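Stadine Releases Textile Care Labeling Revision for Furnished Rental Housing

STRACHAN - Stadine, a supplier of bedding and linen management services to furnished rental operators, has released a revised version of its Brodel care and sorting standard. The revision takes effect in November and applies to all properties under a Stadine linen contract.

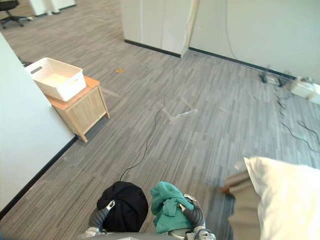
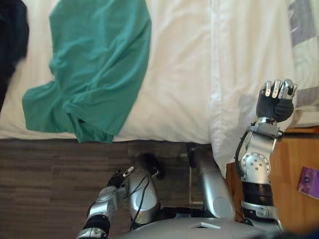
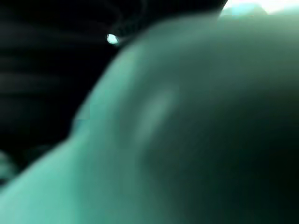
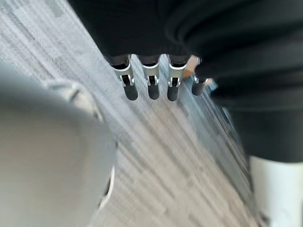

The revised standard changes how fabric goods are classed between the time a tenant leaves a unit and the time the goods enter a wash load. The previous version used a single sort by color. The new version sorts first by construction, then by color, and only then by soil level. Personal clothing left in a unit is now handled apart from contract linen at every stage. A teal-green T-shirt lying on a white duvet, for instance, is treated as two separate items with two separate records, and the duvet may not be stripped or bagged until the shirt has been removed and logged. Under the earlier version, both could enter the same bag at the unit and be split at the plant.

Stadine began work on the revision after a review of dye transfer claims at its plant in Strachan. The review covered 100 claims. Of these, 51 were traced to a garment that had entered a linen load inside a folded or bundled item. Another 10 were traced to contract linen that had been sorted into the wrong color class. The remaining claims had other causes, including cosmetic stains, bleach contact outside the plant, and wear.

"The color sort was working as written," said Sigrun Strömberg, technical lead for the Brodel standard. "Most of the claims came from items that were never seen at the sort table, and a better color chart does nothing for those. The change had to be made at the unit."

Scope

The standard covers flat sheets, fitted sheets, pillowcases, duvets and duvet covers, mattress pads, bath linen and kitchen cloths. It does not cover curtains, rugs, wall-to-wall carpet or upholstered furniture. Operators who want those items cleaned under contract should continue to use the existing service schedule, which has not changed.

Down-filled duvets and synthetic-filled duvets are now listed as separate classes. Both were previously listed as "filled bedding." The split was made because the two types dry at different rates, and mixed loads were being held in the dryer until the slower items were done. A duvet without a readable fill label is assigned to the down class until the fill has been checked at the plant.

Changes to the sorting sequence

Each item is opened to its full size before it is bagged. Items that have been rolled, balled or folded must be shaken out over a clear surface. Pillowcases and duvet covers are turned inside out, with both lower corners checked by hand. These two steps were recommended in the earlier version and are now required.

Dark garments are placed in a closed gray bag marked with the unit number. Light and medium garments go in a clear bag marked the same way. Neither bag may travel in a linen cart. Garments are stored by the operator under its own lost property rules, and Stadine does not wash them unless the operator has asked for this in writing.

Contract linen is then sorted into four construction classes: woven, knit, pile and filled. Within each class there are two color groups, white and non-white. The earlier version had five color groups. In testing at the plant, the smaller number of groups gave fewer sorting errors, and no increase in color change was measured on non-white goods washed at the standard temperature.

Soil level is recorded as normal or heavy. The former "light" level has been dropped. Items that would have been recorded as light are washed as normal.

Labels

The printed label sewn into contract linen has been redesigned. It now shows the construction class as a single letter, the color group as a solid or open square, and the first month of service. The wash temperature has been removed from the label and is set by class at the plant. Existing labels remain valid, and operators do not need to return goods for relabeling. New labels will be applied as items are replaced.

The label stock is supplied by Urkusex and is rated by the manufacturer for the same service life as the previous stock. The adhesive version, used on mattress pads, has a wider border so that it can be stitched if the adhesive lifts.

Effect on turnaround time

Opening and checking each item adds time at the unit. Stadine measured the full sequence in one-bedroom units during the trial period. The allowance for linen removal in a one-bedroom unit has been set at 10 minutes, and operators should plan cleaning schedules on that basis. Allowances for larger units are listed in the annex. Time at the plant sort table is reduced, and the collection schedule is unchanged.

Operators who use their own cleaning staff will need to complete a training module before the revised standard takes effect. The module takes 45 minutes and can be completed in a unit or in a staff room. It includes a written section and a practical section on checking duvet covers. Staff employed by Stadine have already completed it.

Claims

Claims for dye transfer will be accepted under the revised standard only where the unit record shows that garments were removed and logged before linen was bagged. A blank record will be treated as incomplete and returned to the operator for correction. Claims already open will be settled under the version in force when the goods were collected - operators do not need to resubmit them.

Availability

The full text of the standard, the annex of time allowances and the unit record form are available to contract operators through the Stadine customer portal. Printed copies can be ordered with the regular supply delivery. Operators without a linen contract may request the main text without the annex.

About Stadine

Stadine provides linen supply, washing and inventory services to operators of furnished apartments, student housing and short-stay rentals. Its plant and technical office are located in Strachan. The Brodel standard is maintained by the technical office and is reviewed each year.

Contact

Sigrun Strömberg, Technical Office, Stadine, Strachan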